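Postville bench, microwave door task
23 Oct 2020

Picking up where the last entry stopped. The claim on the table is still that 105 demonstrations of the door release will be enough for Catacutan to learn it, and that we can move on to the dials after that. I don't believe it yet. I'm writing down why while I still have the session in my head.

The task as stated: arm starts parked to the right, comes in, presses the round button at the bottom of the control panel, door pops, arm backs off. One button. When we wrote the plan everyone treated it as the warm-up. It has eaten more operator time than the block sorting did, and in block sorting we were at least moving something.

Trouble number one is that the button is flush. A knob gives you something to catch on. With a flat button you have to arrive square, or near enough, and then push straight in, and the person driving has almost nothing to go by in the last bit of travel. The Drevitz leader arm has no force feedback worth the name. You find out you've made contact when the follower stops and your hand doesn't. By then you're already pushing harder than you meant to, and the log has recorded a lovely smooth motion that ends in a shove.

Trouble number two, everything is white. White button, white panel, white door, pale table. The button shows up as a thin gray ring and that's all. The operators know where it is from having opened a microwave before. The policy gets pixels. I raised this at planning and was told the network would "figure out the contrast." Maybe. I'd like to see one run where it does before I write it down as a thing it can do. Somebody suggested a colored sticker on the button. I'm against it. We would then have a robot that can press stickers.

What we did today:

Recorded by remote control only. No hand-guiding. I'd still like to go back to hand-guiding for this one, where you hold the wrist and walk it in, but your own arm is all over the fixed view and the earlier batch from that method is useless for anything except joint angles. So, remote.

Kept the top dial and the timer dial at the same settings for every run. We can vary them later. If we vary them now and it fails we won't know what it failed on.

Changed the starting pose a little between runs. Before today every demo started from the identical park position, and I think that alone explains the good replay numbers people were passing around. If the start never moves and the microwave never moves, you can play back one recording blind and hit the button. That's a tape recorder. I asked for the blind replay as a baseline two meetings ago and it still isn't in the Testport sheet.

Result of the changed starts: of today's batch I'm keeping 17 and marking 14 as bad. The bad ones split between presses that landed on the panel next to the ring and ones where the operator hovered, backed out, and came in again. There's an argument going about that second kind. One side says hesitation is useful data, that it shows recovery. My side says the hesitation is the driver squinting at a monitor, and the arm will learn to squint too. In the demos I reviewed, the pause comes in the same region each time, just off the right side of the button and a bit low. Anything trained on that is going to park itself there and think about it. I've seen that exact behavior on another task and it took us weeks to stop calling it "cautious."

On the fingers. The angular tips we have on now were picked for grasping. For pressing they're a poor choice. Two points side by side means one lands first, and which one depends on how far the wrist has rolled. The lower prong also wants to find the tabletop when you come in shallow, and the button is low on the panel, so you always come in shallow. I'd close the gripper fully and press with the closed tips. Half the operators do that and half don't, and nothing in the written procedure says which. So we've got two techniques mixed together under one label. Fixing the procedure costs a paragraph. I'll write it.

Also the cable. It hangs in a loop under the housing and on the deeper reaches it gets close to the table. I didn't see it snag. I don't like it anyway. Tie it up before the next session.

Numbers, for whoever reads only this part. Testport has 383 episodes filed under this task. That total includes hand-guided ones, aborted ones, and the identical-start ones. Please stop quoting it as the dataset size. The usable part is what I would defend in front of someone unfriendly, and that's a lot smaller. I'll post the list of episode IDs instead of another total.

Things I'd want before I agree the door task is learned:

- blind replay baseline, same scoring, on the same sheet
- microwave shifted and turned a little between trials, by someone other than the driver
- success means the door released, checked by a person, and not "tip within tolerance of the target"
- failures kept in the count, including the ones where we hit stop

The third one matters most to me. The current scorer says success when the tip gets close enough to where the button should be. Close enough is generous. With that rule you can score a hit without touching the microwave at all.

To be fair to the other side: the motion coming in from the right is consistent now, across all the operators, and it wasn't at the start of October. Approach is fine. It's the final press I don't trust, and the final press is the task.

Open question for next time: do we cut the demos into approach and press and train them separately? I lean yes. It'll get called cheating by the end-to-end people. Fine by me.
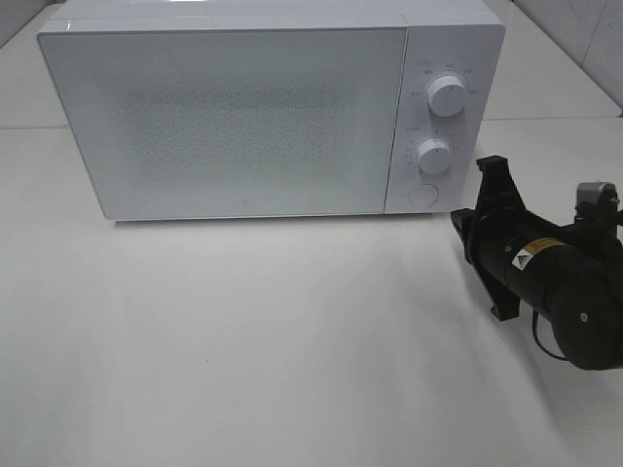 Dana Wisnicki
Bench engineer, teleoperation, Postville

Tips just right of the button and slightly low, no contact. It's the spot I mean above when I talk about hovering. Run the current scorer on this pose first and put what it says in the sheet.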